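Teaching two arms in rooms that don't exist

Print this article | E-mail this article
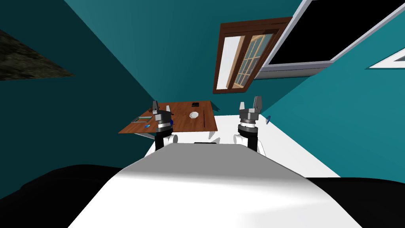

Kanako Ikeda doubts that a robot trained this way has learned very much. A simulated table never wobbles, she wrote after the group's first talk in June, and a simulated cup never slips for a reason the programmer didn't think of.

Liis Ozoliņš has read the comment several times and agrees with half of it. She runs the two-arm project at Drumside, the robotics lab in Tulbridge, and her answer is to change the room.

"We don't try to make one perfect kitchen," she said. "We make a lot of rooms that are a bit wrong. The walls change color, the table moves, the window ends up somewhere odd. The task stays the same."

The group built 2,047 rooms. In each one, the robot has to pick a small item off a table and pass it from one gripper to the other. A person first steers the arms through the task by hand controls, and the policy learns from those recordings.

The main result surprised her. With the number of recordings held at 700, a policy trained in 200 rooms did better on the real robot than one trained in three. Going from 200 rooms to the full set helped very little.

"I expected a steady climb," Ozoliņš said. "We got a jump and then a flat line."

Jenő Bíró, who wrote the room generator, thinks the flat part comes from the objects. The rooms vary a lot, he said, but the dishes and trays in them are drawn from a small library. "The walls were easy to vary. A bowl takes me an afternoon."

Handing over thin items is still the weak spot. The second gripper often closes too early – before the first has stopped moving – and the item turns in the fingers.

Ozoliņš said contact is where Ikeda's point holds. The next round will vary friction and weight and leave the paint alone. Yuto Wada will repeat the tests on a second robot in Nagano, using the same recordings.

Print this article | E-mail this article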